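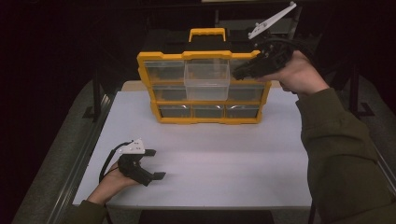

Drawer-opening policy trained on handheld gripper demos: why does adding the head view lower my success rate?

Posted by Ikhsan Wuisan, 9/29/20

I am trying to reproduce the bimanual result from the Saltinent report with demonstrations collected on handheld grippers. The task is one pull on a small parts drawer with the right hand while the left hand waits near the table. My set has 500 demonstrations. Each has two wrist streams, one head stream, gripper width and the tracked pose of both hands.

With the wrist streams only, the policy opens the drawer in 68 percent of trials. When I add the head stream the number drops, and the failures look different. The right gripper goes to the correct row but stops short of the drawer front, then closes on air. Training loss is lower with the head view than without it, so I don't think it is underfitting. Actions are relative to the current gripper pose, and all streams are resized to the same resolution. Has anyone seen this?

Vira Pavliuk

Yes, we had nearly the same failure at Skosside. Before changing the network, check two things.

First, latency. The head stream and the wrist streams almost never have the same delay. If you align them by arrival time, the head view shows the hand a little behind where the pose says it is, and the policy learns to trust the wrong one. Point both cameras at a blinking light, measure the offset for each, and shift the streams before you cut episodes. Our offset was around 900 microseconds between the two wrists, fine to ignore, but the head was much worse.

Second, the head camera moves during collection and probably does not move on your robot. People lean in as they reach. The policy can read the lean as a cue for how far along the reach is, which would explain the low training loss and the early stop. Random crops on the head stream helped us more than anything else. Dropping the head stream at random during training also helped, though less.

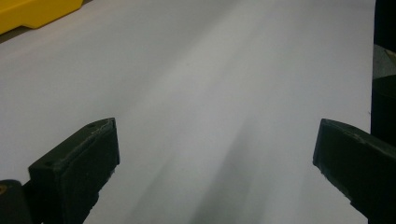
The idle hand is worth a separate look. In most of its samples there is little for the policy to regress against, and the wrist view has very few features. With the jaws open over a plain white tabletop, the only strong color may be a bit of yellow in the top left corner, and that is a thin basis for deciding where the hand is. If your tracking is visual and runs on the same wrist stream, check the left poses for drift before blaming the policy. We dropped every episode where the left track jumped while the hand was being held still. A textured mat under the work area fixes it for new data, but then the mat has to be there at test time too.

Peiyu Hao

use a bigger encoder, worked for me

Trevor Wainwright

I would not start with a bigger encoder. The loss is already lower with the head view, so capacity is not the limit.

One addition to Vira's answer. Closing on air can also come from the gripper width channel. If width is recorded with a different delay than pose, the close command comes early relative to the reach. Plot width and forward velocity for a few demonstrations on the same time axis. The width should start to fall after the hand has slowed down. If it falls while the hand is still moving forward, correct that first and retrain the wrist-only model as your new baseline, then add the head view again.

Also report trials by drawer position. An average over the whole organizer hides a lot, and the top row is a different reach from the bottom one.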